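Film club minutes, September 6, 2018
Upstairs room at the Oravec

Present: me (Sevim Akyol, typing as fast as I can), Yaowalak Kaewmanee in the chair, Charoen Mahawong, Ketsara Sukprasert. Ekkachai Nilsuwan came in halfway through item 2 with chips.

1. Last month's film
We never did finish arguing about The Third Man, so Yaowalak gave us five minutes. Charoen still thinks the zither is too loud. I still think he's wrong – and I'm the one with the keyboard, so that goes in. Matters arising: the Plestix speaker has been mended and is back in the cupboard.

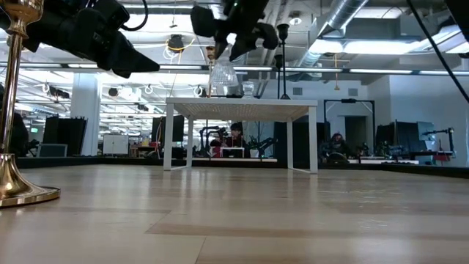

2. Autumn programme
Long one, this. The theme is gothic and we have 3 slots. Rebecca went through straight away. Ketsara wanted The Innocents and spoke up for it so nicely that I changed my vote on the spot (I'd come in all set for The Haunting). For the last slot it was Nosferatu or Crimson Peak, and we went round and round. Ekkachai said a silent film would put new people off, Charoen said it would bring them in. Vote was 3 to 2 for Nosferatu. Ekkachai asked me to note that he was outvoted, so, noted!

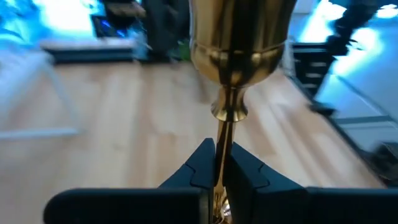
Gold goblet, close up

3. Running times
The Jeser wants us out by ten. Our cut of Nosferatu is down as 106 minutes on Charoen's list and 113 on mine, and we'd both copied it from somewhere. Charoen to play the disc through and time it. If it's the longer one we start at half seven and keep Yaowalak's introduction short (she agreed to this, fairly cheerfully). 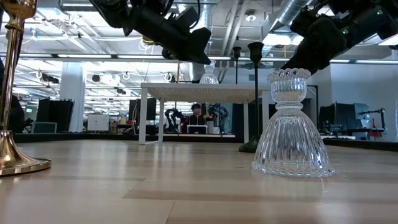 Glass candle holder, with brass and dark candlesticks

4. Tickets and posters
Prices stay as they are. Ketsara showed us two poster drafts and we all liked the one with the staircase, though the lettering is hard to read from across the room. She'll make it bigger. I'm still waiting on Daltuvex for a printing quote and will ring them again.

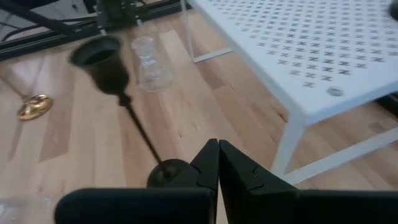

Dark goblet-style candle holder

5. Any other business
Ekkachai would like a superhero night in the new year. Mixed noises from the table. He's to bring a list of titles, and Yaowalak asked for no more than 2 sequels on it. Somebody has my copy of Cat People, please give it back.

Next meeting same place, date to follow by email. Charoen is bringing biscuits.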